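Licensing of Technology and Know-How
Handout for Unit 2: The grant clause and the payment clause

Please read this handout before the class. The sample agreement between Vesus and Calloway is in the reader, and we will work with it line by line.

A license is a permission. The owner of a right (the licensor) allows another party (the licensee) to do something which otherwise the owner could forbid. The owner stays owner. In an assignment, the right itself moves to the other party. Students often mix these two words in the written exercise, so check them before you hand in your text.

The grant clause

The grant clause says what the licensee may do. Look for these points:

Which rights are included (patents, copyright, trademarks, know-how)
Which acts are allowed (make, use, sell, import, copy, change)
In which field of use
In which territory
For how long
Exclusive, sole or non-exclusive

With an exclusive license, even the licensor must normally stay out of the licensed field. With a sole license, the licensor promises not to appoint another licensee, but may continue to use the right. Not every contract uses the two words in this way. If the contract has its own definition, follow the definition.

In the Vesus agreement the field of use is "sealing parts for household appliances." Calloway later wanted to sell the same part to a maker of medical pumps. Please think about whether it needed a new permission, and which words in clause 2 help you to decide.
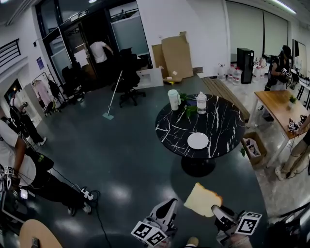
Text: Rafferty Lindgren
Course handout, January 2022

Sublicenses

The right to sublicense should be written clearly. In this course we always draft it in express words, also when the license is exclusive. A good clause tells if the licensor must agree in writing, who collects the royalty from the sublicensee, and what happens with the sublicense when the main license ends. The Zarker draft in the reader is silent on the last point, and this silence is the subject of exercise B.

The payment clause

There are several common forms of payment. A lump sum is paid once or in fixed parts. A running royalty depends on sales or on the number of units. A minimum royalty protects the licensor when an exclusive licensee sells very little.

Small calculation: Jidach pays a royalty of 2 dollars per unit, with a minimum of 700 dollars per quarter. In the first quarter it sells 400 units. The running royalty is 800 dollars, so the minimum plays no role. In the second quarter it sells 1679 units. Calculate the royalty yourself, and then again for a quarter with no sales.

When the royalty is a percentage, the base must be defined. "Net sales" has no fixed meaning. Write down which deductions are allowed, for example returns, taxes and freight.

For the next class

Exercise A: rewrite clause 2 of the Vesus agreement as a sole license.
Exercise B: add a rule on surviving sublicenses to the Zarker draft, not more than one paragraph.

Both exercises are collected in the first class of February. Handwritten answers are accepted if they are easy to read.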